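Setting up a pushing rod on a small arm: board, tip and first moves

Last updated 2022-06-01

Pushing is a good first job for an arm in a shared shop. There are no fingers to tune and nothing to wire past the wrist. These are the steps we use at the Clernby workshop.

1. Mount the board

Use a flat maple board and clamp it at the corners nearest you first, then check the far side. Run a fingertip along every glue seam. If you can feel a step, sand it out, or the pieces will catch on it later. We finish with 400 grit and no varnish -- varnish made the prints stick and jump.

2. Fit the rod

The rod needs a rounded tip. A square end digs in when the height is a little off. Push it all the way into the holder, tighten the set screw, and pull on it by hand. A slight lean is fine for pushing as long as you measure at the tip and not at the wrist.

3. Find the board height

Jog down slowly over bare wood with a sheet of paper under the tip. Stop when the paper drags. Save that height in the Dider config as board_z, then set travel_z 18 mm above it. Do this at all four corners. If the readings differ, shim the board and start over.

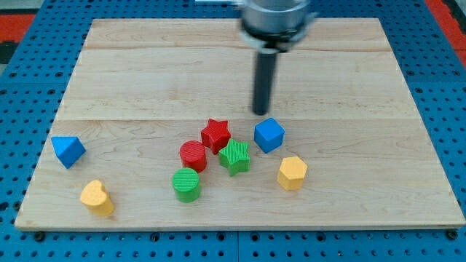 4. Put out the pieces

Start with one cube. It slides straight and it's easy to see when it turns. Cylinders roll away if they tip over, and stars hook onto each other, so bring those in once the cube works. Ours are printed or molded, and the ribbed surface gives the rod some grip.

5. First push

Bring the rod down beside the cube, never on top of it. Push toward the middle of one face at low speed, lift to travel_z, and go home. If the cube spins, your line is off center. Move the start point sideways in small steps until it stops spinning.

6. Let it run

Keep a hand near the stop button for the first hour. Margareta Cozma ran 1,193 pushes on the same rod before the set screw worked loose, so we now check it at every startup. Log the start and end position of each push. The log rolls over at 2,000 lines -- copy it off before then.

Park the arm and switch off the Drakwood supply when you leave.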